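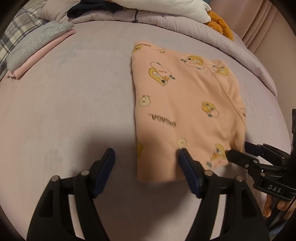

Duck-print garment in peach, partly folded.

Brimwood Clothes Library - progress report to the Jayawardena Fund

What a quarter we've had! Your grant of £4000 has let us open on Saturday mornings as well as after school, and families from Virnton and Estitz are now borrowing baby and toddler clothes from the same rails (the Estitz bus stops right outside, a huge help with a pushchair).

We bought 2 washing machines and 4 rails with the first payment. Sizes up to two years go out fastest, and we are always short of sleepsuits. Winter coats came in late, so the coat swap has moved to December.

The online booking page is behind schedule - the first version lost people's bookings when they changed size, so we're still using the paper diary for now. We hope to have it mended before the next payment is due, and we'd love you to come and see the rails for yourselves.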